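How to Teach a Robot Arm to Pick Up a Bowl by Remote Control

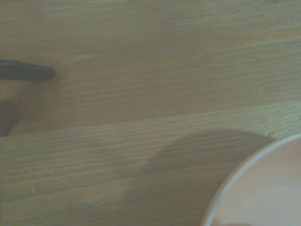
Londo, 8 August 2023

This tutorial is for people who already have an arm with a two-finger gripper, a wrist camera and some hand controller, and want to record their first demonstrations. I wrote it after we prepared the bowl task for the Cindon project, together with my colleague Arben Milošević. We used the Ekach controller, but the steps are the same with others.

Prepare the table

Take a bowl with a thin rim and put it on a plain table. We work on bare wood. Our bowl is pale, so the rim is easy to find against the grain even when the light is weak. Check the wrist view before you start. In the view at the top of this page, the fingers come in from the left and the bowl is in the lower right corner, with only a part of it visible. This is a good starting position, because the operator must bring the bowl into the view by himself and the robot will learn this part too.

Look also at the shadows. A big soft shadow lies on the wood next to the bowl. You do not need to remove it, but please do not change the lamps between one recording and the next.

Set the controller

Put the speed limit at 20 percent. Beginners always want more, and then they hit the table. Set the lowest height of the fingers to 6 mm above the wood. Open the gripper fully and press the button for zero position.

Record one demonstration

1. Start the recording and wait one second without moving.
2. Move sideways until the rim is between the fingers in the camera view. Do not go down yet.
3. Turn the wrist so that one finger will go inside the bowl and the other outside.
4. Go down slowly. When you lose the rim from the view, stop and go up again.
5. Close the gripper, wait a moment, and lift straight up.
6. Put the bowl down in the target area, open, and move away before you stop the recording.

If you make a small mistake and correct it, keep the recording. If the bowl falls or turns over, delete it. Arben wanted to keep these also, and we discussed it for a long time, but for the first training I advise to delete.

Change the start position

After every 9 recordings, move the bowl to another place and turn the gripper a little. We made 400 recordings for this task, in short sessions. When your hand is tired the movements become nervous, and the robot copies it very well.

Save the files with the name of the operator and the task. The next part will explain how to cut the waiting time from the beginning of each file.

Ilir Radonjić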